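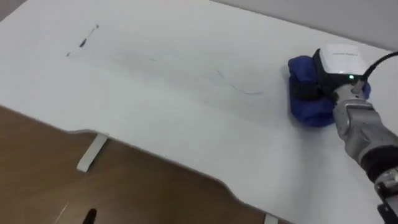
1/8
Notes on getting marker off a white worktop. Ours in the Grultonow workshop gets drawn on most days, so the method has had plenty of testing. Blue cloth, bunched up, pressed flat on the surface. One dark streak still to do at that stage, plus a thin blue curve and the usual grey smudging in between.

2/8
The grey is the part people misread. It is pigment that has come away from the line and been put down again a few centimetres along. Going over it with the same patch of cloth moves it further. Refold to a clean face every couple of passes and it goes.

3/8
Pressure matters less than contact area. A bunched cloth gives you a firm pad in the middle and loose folds at the sides, and the folds do very little. For a long faint line I fold in quarters. For a short heavy streak the bunch is fine.

4/8
Fresh marker comes off dry. Anything left overnight needs help. We use Stelico surface spray, one squirt on the cloth and none on the table, left on the mark for 7 seconds before wiping. I have tried 13. No difference, more smears.

5/8
Direction: from the outside of the mark inwards, then lift. Circles spread the blue ones in particular. Kiyoshi Matsuda disagrees and does circles. His end of the bench is about as clean as mine, so treat this point as preference.

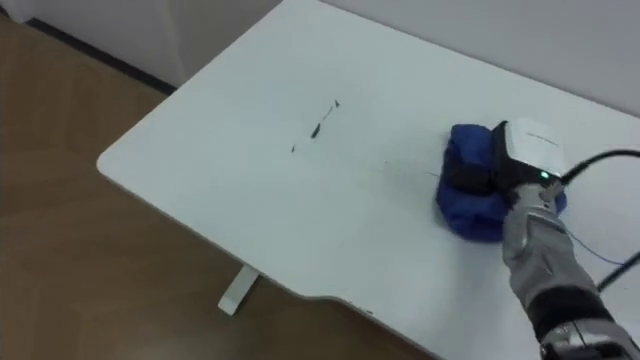 6/8
Then the bits. Small dark specks and slivers near the middle of the white top, with faint smudges between them. I file these under crumbs or fine dirt until shown otherwise. Pick up or brush off before any further wiping — a hard crumb under a cloth will scratch a matt finish, and the scratch then holds ink.

7/8
The faint grey scuffs near the curved front edge are a separate job. Marker spray did nothing for scuffs on our old top. A barely damp melamine sponge did, with light strokes, but it also polishes matt surfaces if you keep going. Test somewhere out of sight. I stop at two passes and live with whatever is left.

8/8
Cloths: plain microfibre, washed at 40 with no softener, which leaves a film and makes the next lot of marks drag. More than 8 washes and ours start shedding. Old ones go in the tub for floors. Someone asked about Prorkov wipes: fine for a single line, poor value for a whole table. Roman spray I have not used since April and can't compare.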